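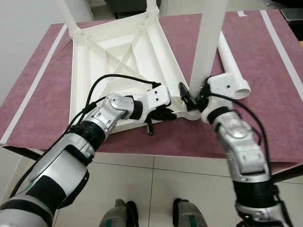

安い組み立て家具を、説明書を信用しすぎずに組む手順

カテゴリ:住まいの手引き > 家具・収納
ホーム 新着 道具 家具 修理 掃除 このサイトについて
サイト内を検索 キーワードを入力

「工具不要、誰でも五分」と箱に書いてある家具を、私はあまり信じていない。五分で組めたものもある。ただ、五分で組めたものほど後でぐらついた、という記憶のほうが濃い。記憶は都合よく偏るものだから、これも割り引いて読んでほしい。

このページに書くのは、スツール、棚、小さめの机、ベッドの枠くらいまでの、自分で組む安い家具の話だ。買う前に見るところ、箱を開けてからの順番、ぐらついたときの探り方。職人の知識はない。借家を何度か移りながら、組んでばらしてまた組んだ人間の手順で、樹脂のものも木のものも金属パイプのものもまぜて書く。高い家具については何も知らない。

一 買う前:商品ページのどこを疑うか

1. 耐荷重の数字は、条件まで読む

耐荷重40kgと書いてある棚があったとする。棚板一枚につき40kgなのか、全体で40kgなのか。真ん中に集めて置いた場合なのか、均等に広げた場合なのか。書いていないページがかなりある。書いていなければ、私は全体の数字だと考えることにしている。損をするのは見栄えだけで、本が床に落ちるよりいい。

椅子や踏み台の場合はもっと注意がいる。人はそっと座らない。ドスンと腰を下ろすし、片足に体重を寄せるし、後ろに傾ける。静かに重りを載せた試験の数字がどこまで当てになるのか、私にはわからない。わからないから、自分の体重と数字の間に余裕のないものは買わない。

それから「座る用」と「乗る用」は別の商品だと思ったほうがいい。電球を替えるのにスツールに立つ人は多いが(私もやっていた)、商品ページの隅に「踏み台としての使用はおやめください」と小さく書いてあるものがある。ページの下のほう、返品条件のさらに下にあったりする。

2. 寸法図のないものは買わない

写真はいくらでも大きく見せられる。幅と奥行きと高さが文字で書いてあっても、それが外寸か内寸か、脚の張り出しを含むのかどうかで話が変わる。脚が外へ開く形のスツールは、座面より床の上の寸法のほうが大きい。洗面所の隙間に入れるつもりで座面の幅だけ測ると、入らない。私はIssaという店でこれをやって、送料を自分で払って返した。店が悪いとは言い切れない。図は載っていた。私が開かなかった。

床に置く場所に新聞紙を寸法どおりに切って敷いてみる、という方法は古いが効く。高さのほうはメジャーを立ててしばらく眺める。

3. 評価の数は、質の代わりにならない

517件の評価がついた棚を買ったことがある。Eltitzという棚で、星の平均も高かった。届いてから評価を読み直すと、多くは「届くのが早い」「箱がきれい」「まだ使っていませんが良さそう」だった。棚としての評価を書いている人は少なく、半年使った人となるともっと少ない。

そこで私は次の順に読む。まず星の低いほうから読む。次に「追記」と書いてあるものを探す。使い続けた人は追記を書く。最後に、投稿された写真の中で物が載っているものだけ見る。空の棚の写真は何も教えてくれない。

低評価も鵜呑みにしない。「説明書がひどい」は本当のことが多いが、「すぐ壊れた」は組み方の問題が混じっている。脚を奥まで差し込まないまま座って割った、と読める文章もある。どちらなのかは外からは判定できないので、似た壊れ方が何件も並んでいるときだけ信じる。

4. 交換部品が買えるか

これを確認する人が少ないのが不思議だ。ねじ一本、脚のキャップ一個が手に入らないせいで全部捨てる羽目になる。問い合わせ先が書いてあるか、部品の番号が説明書に載っているか。説明書を買う前に公開している店は、それだけで少し点を上げる。公開していない店には、私は買う前にメールで一つ質問をしてみる。答えの中身より、返事が来るかどうかを見る。

二 箱を開ける前

場所を先に作る。組み上がったものを置く部屋で組むのが基本で、廊下で組んだベッド枠がドアを通らないという話は笑い話として流通しているが、私の実話でもある。Petarという名前の枠だった。ばらして寝室で組み直し、その二度目でねじ穴がひとつ緩くなった。木くずを固めた板のねじ穴は、締め直すたびに弱くなると思っていい。

床には何か敷く。毛布、段ボール、厚手の布。敷物には二つ役目がある。床と家具の傷を防ぐことと、落としたねじが転がらないこと。毛足の長いラグはだめで、ねじが消える。フェルトのような平らな布が一番ましだった。色は、ねじと違う色なら何でもいい。

腰の高さの机で組めるものは机で組む。床で組むと、一時間後に腰が文句を言う。小さな家具まで床に広げる必要はない。

明るさも要る。夜、食事のあとに始めるのはすすめない。疲れていると、左右対称に見えて対称でない板を逆に付ける。

三 部品を並べる

袋を全部いっぺんに開けるな、と言う人と、全部開けて並べろ、と言う人がいる。私は袋ごとに分けたまま皿に出す派だ。似た長さのねじが二種類入っているとき、袋から出して混ぜてしまうと見分けるのに手間がかかる。

説明書の部品表と照らし合わせる。ここで面倒がって飛ばすと、最後の工程で足りないとわかる。足りない部品の連絡は、組み始める前のほうが通りやすい。店によっては、組み始めたあとの返品を受けない。商品ページのその行は読んでおく。

余るはずのない部品が余る場合もある。予備として一本多く入っているのか、自分がどこかで付け忘れたのか。「予備」と印刷していない説明書は、読む側に不安を押しつけている。私は予備と書いていない余りが出たら、もう一度最初のページから指でたどる。たいてい予備だが、一度だけ、背板を留めるねじだった。

樹脂の部品は、縁と差し込み口を指でなぞっておく。成形のときのバリ(薄いひれのような余り)が残っていると、脚が途中で止まる。途中で止まったのを「きつい設計」だと思い込んで、金づちで叩いて割る人がいる。バリはカッターで薄くそげばいい。刃は手前に引かない。

木の部品は角の欠けと、だぼ穴の深さを見る。だぼを仮に差してみて、一か所だけ飛び出す量が違うなら、穴の底に木くずが詰まっている。逆さにして軽く叩くと出てくる。

四 仮組みしてから締める

説明書の図は、一本ずつ締めながら進むように描いてあるものが多い。私はそのとおりにしない。ねじは全部ゆるく掛けておき、形が立ってから少しずつ締める。一本目を最後まで締めると、その角が基準になってしまい、残りの穴がずれる。四本目が入らないときは、たいてい一本目を締めすぎている。

対角に締める、という話もよく聞く。四隅があるなら、右奥の次は左手前。車のタイヤと同じだと説明されることが多い。家具でどれほど効くのか、私は比べて試したことがない。手間が増えないからそうしている、という程度の理由だ。

差し込み式の脚は、ねじ式と話が違う。仮組みの段階がほぼない。だから座面や天板を裏返しにして、平らなところに置き、一本ずつまっすぐ押し込む。

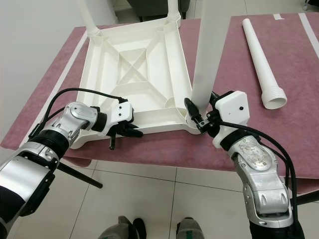 押し込むときは手のひらで真上から体重をかける。横に揺すりながら入れると口が広がる、と私は思っている。確かめようがないが、揺すって入れた家具は抜けやすかった。どこまで入れば終わりなのかは、説明書の図に線で示してあればそれに従い、なければ四本の残りの長さを見比べる。一本だけ長く見えたら、まだ途中だ。

脚に向きがあるかどうかも先に見る。断面が丸くても、片側だけに切り欠きや突起があるもの、上下で太さが違うものがある。図では同じに描いてあるのに実物は違う、ということが実際にあった。左右で傾きの違う脚を取り違えると、立たせたときに一本だけ内股になる。これを「個体差」と書いているレビューを見たが、ほとんどは取り違えではないかと疑っている。

叩いて入れろと書いてある場合は、当て木か、畳んだ雑巾をはさむ。ゴム槌がなければ無理に買わなくていい。1,000円のゴム槌を、その家具のために一度だけ使うくらいなら、家具の値段に足して一段上のものを選んだほうがよかった、と後で計算することになる。私は計算した。

電動ドライバーについて。使うなとまでは言わないが、最後のひと締めは手でやる。木くずを固めた板は、効いている感触の直後に空回りする。機械の音のなかではその境目がわからない。付属の六角レンチは短くて手が痛くなる。あれは締めすぎ防止に短くしてあるのだという説があるが、単に安いからだろう。

五 ぐらつきを探す

組み上がって立たせると、まず揺れる。ここで締め直しに走らず、場所を変えて置いてみる。床が平らだという前提を、たいていの人は疑わない。うちの台所の床は流しに向かって少し下がっていて、Drolumのスツールをずっと不良品だと思っていた。居間に持っていくと揺れなかった。返品のメールまで書きかけていた。

場所を変えても揺れるなら、次の順に見る。

・脚先のキャップがひとつ浮いていないか。外れかけたキャップは、脚が一本長いのと同じ症状になる。
・対角の二本を押さえて揺れるか。揺れる組の片方が短いか、入りきっていない。
・裏返して、接合部を一か所ずつ手で動かす。音がするところが原因とは限らない。音は響いて別の場所から聞こえる。
・横木や補強の板があるなら、それを先に留め直す。脚ばかり締めても、横木がゆるければ戻る。

それでも残る揺れは、フェルトの丸い当て物を一枚貼って終わりにする。完璧を目指すと、締めすぎてねじ穴をだめにする。揺れないことと壊れないことは別の話で、ほんの少し揺れる椅子が何年ももつことも、びくともしない棚の板がある日たわんでいることもある。

接着剤を足すのはどうか。木のだぼには効くが、ばらせなくなる。引っ越しの予定がある人はやめておく。樹脂には、効くものと効かないものがあって、見た目では区別がつかない。瞬間接着剤で留まったように見えても、横からの力で剥がれる。体重がかかる家具の割れを接着剤で直したことは、私はあるが、今はやらない。割れた座面は捨てる。

六 最初の荷重

いきなり座らない。椅子とスツールは、まず両手で座面を押す。次に、壁かテーブルに手をつきながら、半分だけ腰をかける。前後左右に少し寄せてみて、変な音がしないか聞く。きしむ音は許す。パキッという音は許さない。樹脂の場合、裏返して差し込み口の周りに白い筋が出ていないか見る。色のついた樹脂だと見つけやすく、もともと白いものだと指の腹で探るしかない。

棚は下の段から重いものを入れる。当たり前に聞こえるが、見栄えを優先すると上に図鑑が来る。壁に留める金具が付いているなら使う。借家だから穴を開けたくないという気持ちはわかるものの、背の高い棚を留めずに置いて、突っ張り棒だけで安心している人には同意できない。突っ張り棒が効くかどうかは天井の下地による。手で押してへこむ天井に突っ張っても仕方がない。

ベッドは、横木の中央を手で押してからマットレスを載せる。マットレスを載せてから気づくと、全部やり直しになる。

七 ひと月後の締め直し

これだけは省かないでほしい。ねじで組んだ家具は、使い始めてひと月くらいで一度ゆるむ。木が落ち着くからだとか、塗装がつぶれるからだとか、理由はいくつも聞いた。どれが正しいのか私は知らないが、ゆるむこと自体は毎回確認している。

私は暖房を入れ始める11月に、家じゅうの椅子をひっくり返してまわる。乾燥で木が縮むから、という説を採用しているわけだが、その時期に決めておけば忘れない、という都合のほうが大きい。樹脂の椅子も一緒にひっくり返して、脚の根元を押し直す。

レンチは家具の裏にテープで貼っておく。説明書も捨てない。紙が嫌なら写真に撮る。ばらすときに必要になるのは、組むときに読み飛ばした後半のページだ。

八 ばらすとき

引っ越しでばらすなら、組んだ順の逆にやる。途中まで逆順でやって、残りを力で外すのが一番いけない。差し込み式の脚は、抜けるように作られていないものがある。爪で止まる形のものを無理に引くと爪が折れて、次はただ差さっているだけになる。抜く前に、差し込み口の横や裏に小さな窓がないか見る。窓があれば、そこから爪を押して外す設計かもしれない。なければ、組んだまま運ぶことを考える。

ねじは家具ごとに袋に分け、袋をその家具に貼る。「あとで分ければいい」と一つの缶に集めたことがある人なら、この行の意味がわかると思う。

読者からの指摘

Dennis Biwottさんから、四の「ねじは全部ゆるく掛けておく」について、偏心の円盤を回して引き寄せる金具(カムロックなどと呼ばれるもの)では当てはまらない、とメールをもらった。そのとおりで、あの金具は半端に回した状態だと板が外れて落ちることがある。一枚の板についた分は、その板を合わせた時点で回しきる。ただし回しすぎると座が割れる。矢印が板の合わせ目を向いてから、もう少しだけ回す。どこまでが「もう少し」なのかは金具によって違い、説明書にもまず書いていない。私は固くなったところで止めている。

同じメールに、部品を皿に出すより製氷皿のほうがいい、ともあった。試した。小さいねじは確かに見つけやすいが、長いねじが入らない。今は両方使っている。

ついでに、石けんをねじに塗ると硬い木に入りやすい、という昔からのコツについても質問があった。入りやすくなるのは確かだが、錆びるという人もいて、どちらの言い分にもまだ納得していない。下穴を開け直すほうを先に試してほしい。細いきりで、ねじの太さより細く、深さはねじより浅めに。きりにテープを巻いて深さの目印にする。テープがずれていないか、一穴ごとに見る。

関連カテゴリ:工具の選び方 | 引っ越し | 捨て方と分別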